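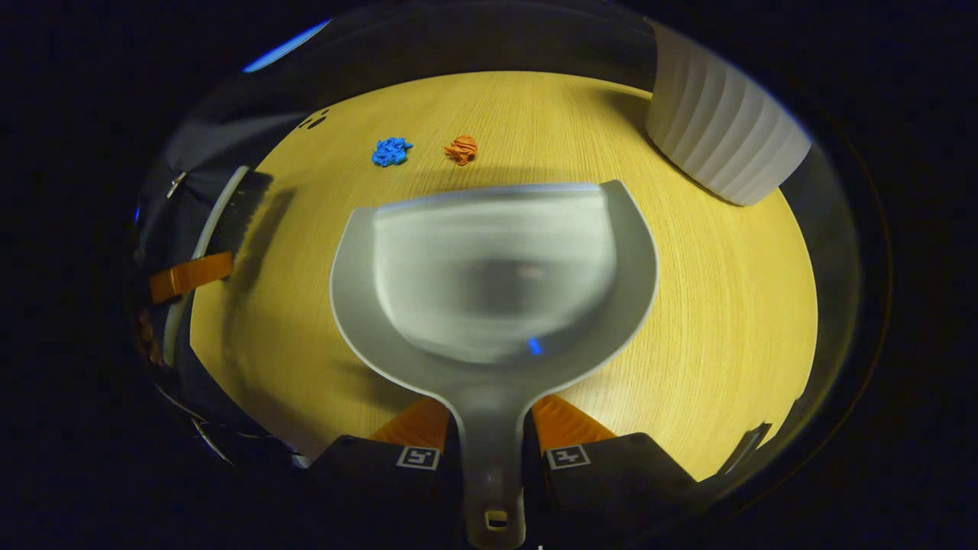

Handheld gripper station at an open day: how much slack to plan per visitor?

Posted in Events and Demos

Muchen Cui
Our lab at Zandstead is running an open day on 6 March 2022 and I have been given the manipulation corner. The plan is to let visitors operate a pair of handheld grippers on a tabletop sweeping task: dustpan in one gripper, hand brush in the other, a couple of bits of crumpled scrap on the table. The visitor sweeps the scrap into the pan and tips it out. Afterward we show the recorded trajectory on a monitor.

We tried a version of this in January with students from another department. Two problems came up. First, people squeezed the dustpan handle too low, and the pan rotated in the fingers as soon as the brush pushed on it. Second, the sessions ran long. I had planned 20 slots and we got through far fewer.

I would like to know how other sites fix the grasp, whether both tools should be preloaded before the visitor takes over, and how long a slot should be. The table is a light wood-grain top with no mat. The fingers are the orange ridged pads, and each gripper has its marker facing up. Visitors are adults and older children. No arm will be moving while they are at the table.

Lanying Zheng
I ran a similar station at Varkgate for two seasons.

Grasp: the rotation is a lever problem. The load acts at the front lip of the pan and the pads hold only a short section of handle. Move the grip up toward the scoop until the pads sit where the handle starts to widen. Put a strip of tape on the handle at that spot and tell people to cover it. We also had them rest the lip flat on the table before the first stroke, so the table takes most of the brush force. If the lip is in the air, the scrap goes under it and the visitor chases it for the rest of the slot.

Preloading: yes for the pan, no for the brush. Closing on a brush handle that lies flat is a decent first exercise and takes a few seconds. Closing on a pan handle is harder, and a bad grasp there spoils everything after it. Hand over the left and right units one at a time.

Scrap: use crumpled pieces in strong colors. They read well against pale wood, both for the audience and in the recording. Anything that rolls is a mistake. Replace the pieces when they get flattened — flat scrap slides under the bristles.

Slot length: we settled on 2 minutes of operation plus the changeover, which was the part I had underestimated. Someone has to reset the scrap, reseat the pan and check that the markers are not covered by a sleeve. Put one person on the table and one on the queue. If the same person does both, the queue stops whenever a question is asked.

Check the lighting in the room at the same hour as the event. Low sun across the table cost us marker tracking for most of one afternoon.

flurnov_708
We just let people have a go, worked fine. Kids are better at it than the professors. Have spare batteries charged.

Muchen Cui
Thank you both. I tried the tape strip this morning and the pan stays put under normal brushing. It still turns if I push hard on one corner — I can live with that. I will book shorter slots and ask for a second person.

Lanying Zheng
For the corner case, try wrapping the handle with a single layer of thin rubber under the pads. Two layers made it worse for us, as the handle could rock. Also decide before you open what happens to the recordings. Up to 20 people asked me on the first day whether their run was being kept, and I had no prepared reply. A printed notice at the head of the queue took care of it the next time.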